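Come and spend a season with us at Dultby!

We're looking for one more pair of hands for the tea room and shop, and if I'm honest about it we could have done with them a month ago. I'm Lenka Baláž, I run the kitchen side of things (and the rota, and the phone, and most of the washing up on a bad afternoon) and I'll be the person you deal with from your first email onwards.

For those who don't know us, Dultby is a small walled garden with a tea room in the old potting range. We open in May and this year we're staying open right into the winter, which we've never tried before. Severin Moser looks after the garden, his brother Mathias does the baking, and then there's me and whoever I can persuade. We get busy! On a fine weekend the queue goes out past the quince trees and I love it, but I do need someone beside me at the counter who can keep smiling when the scones run out.

So, what would you be doing? Mostly serving: taking orders, making teas and coffees, carrying trays across a gravel path, clearing and wiping down. In the mornings you'd help Mathias fill the cake cabinet and write up the boards. On quieter days there's the shop to look after, with seeds, jam, second-hand garden books and the Zukus pottery, which always needs dusting and re-pricing. Now and then Severin will pinch you for an hour to help with apples. Wellies are handy.

You don't need to have worked in a café before. Our last starter, Leszek Nowicki, came to us from a carpet warehouse and was making better flat whites than me inside a fortnight. I'd much sooner have somebody who likes a chat and turns up on time. You'll need to be 18 or over, all right with lifting a full crate of milk, and happy to work at least one weekend day. If you've got your food hygiene certificate, lovely, and if you haven't we'll pay for you to do it.

Hours are 2 full days a week to begin with, with more over the apple fortnight and again in December. Lunch is on us, and so is cake, within reason. You also get a third off in the shop and as many windfalls as you can carry home. Pay is by the hour and goes in every second week; ring me and I'll tell you the rate and how we split the tips.

One thing to think about before you apply is getting here. The bus from Grornura stops at the bottom of the lane and it's a good uphill walk from there, pretty in summer and pitch dark by teatime in November. Most of us drive or cycle. There's a dry shed for bikes with a proper lock on it.

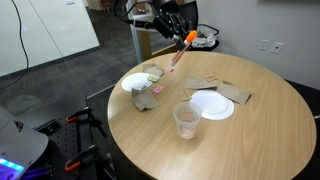

Can I do this job alongside a college course?
We've had students every year and it works well as long as you send me your timetable early, so I can build the rota round your classes and leave you be in exam weeks.

To apply, send me a few lines about yourself and which days you could manage. A CV is fine but I won't mind if there isn't one. Post it, email it, or hand it in at the counter and have a look round while you're here. I'd like to hear from everybody by 22 Aug 2022, and I'll ring you after that to fix up a trial shift (paid, three hours, lunch included). Ask for Lenka, and if I'm up to my elbows in the sink, Mathias will take your number.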